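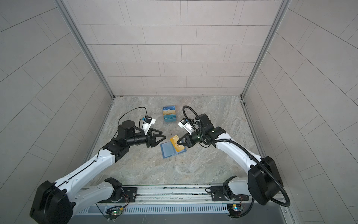 Rechercher dans le journal OK

Temps de lecture : 3 min

Mai, 7h40. Pas dormi. Le budget part ce soir et j'ai toujours trois versions du tableau ouvertes, aucune qui tombe juste. Café froid, tant pis.

Donc. On a deux bras sur le rail, et la question de Ga-eun est toujours la même : est-ce qu'on achète une deuxième cellule complète ou est-ce qu'on remet à niveau celle qu'on a ? Elle veut une réponse en une ligne. J'en ai quatre pages.

Devis Stolulton reçu hier, enfin. 900 euros la paire de pinces, port non compris, délai 31 jours ouvrés. Takex moins cher sur le papier mais il faut reprendre les fixations, refaire les câbles, et Erhan me dit deux journées d'atelier minimum. Deux journées d'Erhan ça ne figure dans aucun devis. À ajouter. Ne PAS oublier d'ajouter. 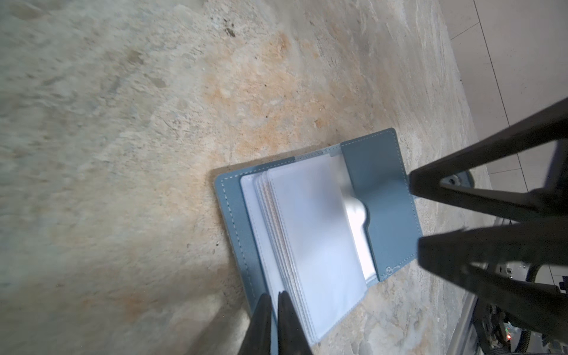

Ligne « doigts de pince », je l'avais laissée à zéro dans la première version, betise. Ça s'use, ça se raye, et on en voudra des plus fins un jour ou l'autre. Tout le travail sur les porte-cartes est là-dedans : un bras contre le rabat relevé, l'autre juste au-dessus du coin en bas, et entre les deux ces pochettes en plastique empilées, à peine l'épaisseur d'un ongle à attraper. Avec des doigts plus larges je n'essaierais même pas. Je mets deux jeux d'avance plus un jeu fin à l'essai, 281 euros le tout chez Jorono. Ga-eun va râler. Qu'elle râle.

10h et quelques. Appel avec Ye-ji. Elle pense qu'on se trompe d'ordre : d'abord l'éclairage, ensuite les caméras, les bras en dernier. Pas bête. Elle dit aussi que le loyer du local va bouger à la rentrée et que personne ne l'a mis dans le tableau. Vérifié. Personne, en effet. Ajouté en rouge.

Ro-un, lui, veut la deuxième cellule tout de suite. Son argument : quand la première s'arrête pour un câble, tout le monde s'arrête. Vrai. Mais une cellule de plus c'est aussi une cellule de plus à régler, à nettoyer, à assurer. J'ai demandé le tarif de l'assurance, pas de réponse. Relancer Cha avant midi.

(Relancé. Répondeur.)

Mangé debout. Sandwich pas bon.

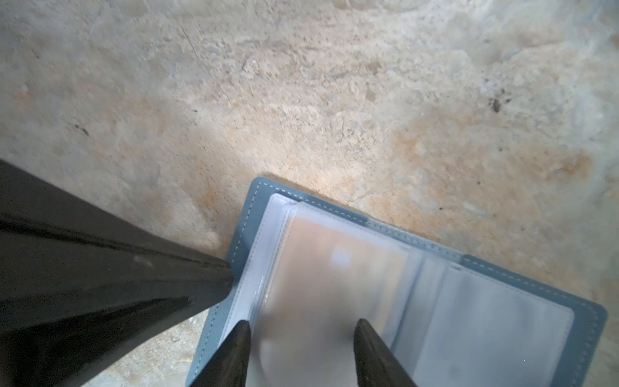 Les caméras de poignet maintenant. Ye-rin demande un modèle plus rapide, obturateur global, et jusqu'ici je disais non par réflexe. Repassé les vues avec elle après manger et bon, elle a raison. La carte pêche au milieu du porte-cartes ouvert est floue, entre le plastique dépoli et le mouvement on n'a presque rien à exploiter dessus. Pour le plastique je ne peux rien acheter. Pour le flou de mouvement, si. Deux caméras donc, une par bras, et peut-être une de rechange si Stolulton fait un geste sur les pinces. A négocier, je suis nulle en négociation, demander à Erhan.

Rajouté aussi, en vrac pour ne pas oublier :
câbles + gaines, rubrique à part
consommables, les porte-cartes compris, on en prend 19 de plus en coloris mélangés
un stockage disque correct, pas le vieux machin sous le bureau
formation Ro-un, une journée

16h. Cha rappelle. L'assurance d'une deuxième cellule passe, mais avec un extincteur dédié et un arrêt d'urgence supplémentaire. Encore deux lignes. Le total dépasse. J'enlève le stockage, je le remets, j'enlève la caméra de rechange. Ça dépasse toujours, moins.

Décision, la mienne en tout cas : pas de deuxième cellule cette année. Pinces, doigts, caméras, éclairage, le loyer au vrai prix. Et on garde une option à l'automne pour le reste, si la tranche suivante arrive. Ye-ji d'accord. Ro-un boude, il a envoyé un pouce levé sans rien d'autre.

18h15. Relu deux fois, corrigé la TVA que j'avais comptée en doublle sur les pinces. Envoyé à Ga-eun. Elle a déjà ouvert le fichier, je vois son curseur se promener sur la ligne des doigts.

Demain : appeler Takex pour dire non, poliment. Racheter du café.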